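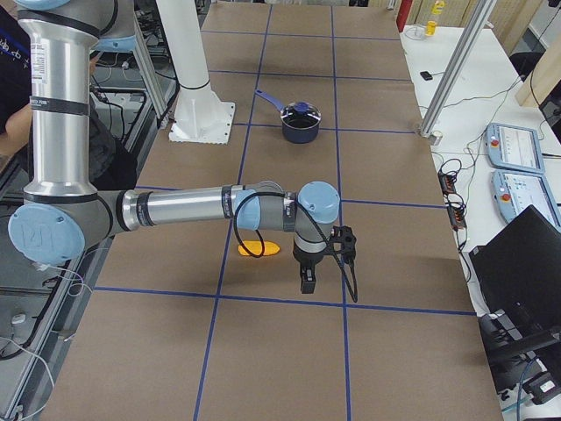

Slide 4, gripper comparison. Start with the question from Tultham: which gripper do we keep for the second half of the project? We tried the Dadico and the Trarnmont, 116 grasps for each one. Mention the blue tape on the paper -- we use the squares to say where an object must lie, so both grippers get the same positions. The saucepan is the difficult object, speak slowly here. Cable loop at the wrist: Rüdiger Frerichs wants to shorten it before April.

Pause for questions, 5 minutes.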